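Subject: Re: [mullmont-walkers] The Clatville loop and the business of the stiles

Hello all,

Danuta Baran wrote:

> Has anybody done the Clatville loop since the spring? My sister
> and her two are coming to stay and I promised them a proper walk,
> but she has a bad knee and I remember the stiles on the Windville
> side being rather high. Also, is the tea place by the weir still
> going? I don't want to promise cake and then have to go back on it.
> Any advice very welcome, and sorry if this has been covered before.
> Danuta

Danuta, no need to be sorry, it's a lovely question and I'm only cross with myself for taking four days to answer it. I walked the whole loop in June with my brother-in-law, who is a slow walker and a great reader of signposts, so I had plenty of time to look at the stiles and can tell you more than you probably want to know.

If you start from the church at Windville and go clockwise (left out of the lychgate, past the row of garages), you meet all the bad stiles in the first mile, when everybody is fresh. The one after the paddock is the worst of them. The step has dropped on the far side and you come down with a bit of a bump, which your sister won't thank you for. I would go the other way round myself and turn off at the bottom of Workneh's field, where there is now a proper kissing gate. The path from there follows the hedge and brings you out on the lane just above the weir, and you miss the paddock altogether. 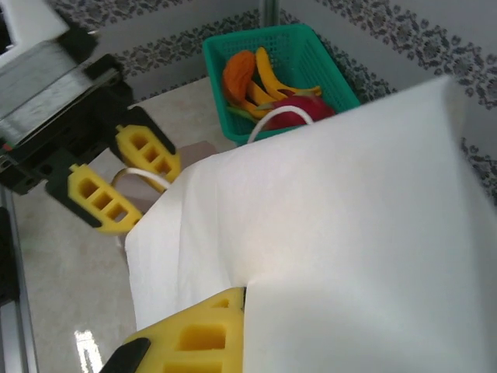 The lane itself is quiet enough, though do keep the children in on the bend by the pumping station, as the farm traffic comes round it at quite a lick. After that it's flat all the way along the river. We saw a kingfisher, or my brother-in-law did, and I saw where he was pointing. There were lots of damselflies too, and somebody's very friendly spaniel that came with us for a good half mile before it was whistled back.

Going round that way makes it almost 6 miles, a little longer than the route in the old leaflet, but much kinder on the knees. If that's too far for the little ones you can catch the 189 from the stop outside the Clatville post office. It was running hourly when I last looked, but please check the timetable, I've been caught out before and spent a long while admiring the post box.

As for the tea place – yes! Still going, and very good. They have moved the tables round to the side where there's some shade, and the last hot food is at half past two. I had a cheese scone and then, I'm afraid, another one. They only take cards now, which upset the gentleman in front of us. There were 14 of us queuing at one point, so if you can get there before noon I would.

Wondimu Shiferaw asked on the list a while back about the boggy stretch under the railway bridge. Wondimu, it was bone dry when we went, but I wouldn't trust it after a wet week. There is a way up over the bank if you don't mind nettles – long trousers for that, whatever the weather.

Oh, and Danuta, the blackberries along Workneh's hedge were only in flower when I saw them, but there's going to be a tremendous crop if we get some rain. Bring a tub if you come later in the summer. I still have the large-scale map with the new gate pencilled in and would be glad to drop it through your door, just let me know which evening suits. I'm up your way for choir in any case.

Warmest wishes to everyone, and to your sister's knee,
Margaret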